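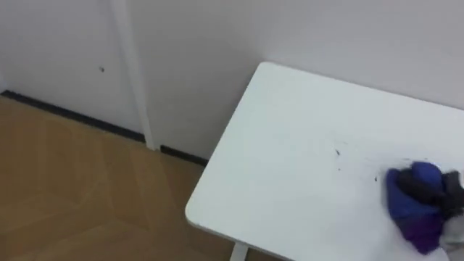
So I finally got to the open day at the Skaswood mill, and I'm still picking fluff off my sweater. They spin and weave there, mostly upholstery cloth and some blankets, and once a year in May they let the rest of us wander through.

The parking was a mess (go early!) and the line at the gate ran back past the loading dock, but it moved fast once they started handing out earplugs. You want the earplugs. The weaving hall is so loud you feel it in your teeth, and our guide had to walk us back out into the hallway every time somebody had a question.

My favorite stop was the dye house. It smells like vinegar and wet dog and I could have stayed all afternoon. They told us a batch of navy takes 80 minutes in the vat and then gets checked against a little swatch by a window, by eye, same as always. After that came the finishing room, where two women were mending flaws in a long piece of gray wool with needles, so quickly that I couldn't follow their hands at all.

The Begović blankets are made here too, which I never knew, and I've had one on my couch for years. The big wool ones go for 899 in the mill shop and no, I did not buy one. I bought a bag of remnants, a mystery bag, and spent way too long at home sorting out what might be a cushion someday.

Lunch was soup from a tent and it was fine, a bit salty. The plum cake was much better and sold out while I was dithering, so I got the last crumbly corner piece. The first 100 visitors also got a free tote bag, and I missed that by a mile.

Next time I want to see the carding machines, which were roped off when our group came through.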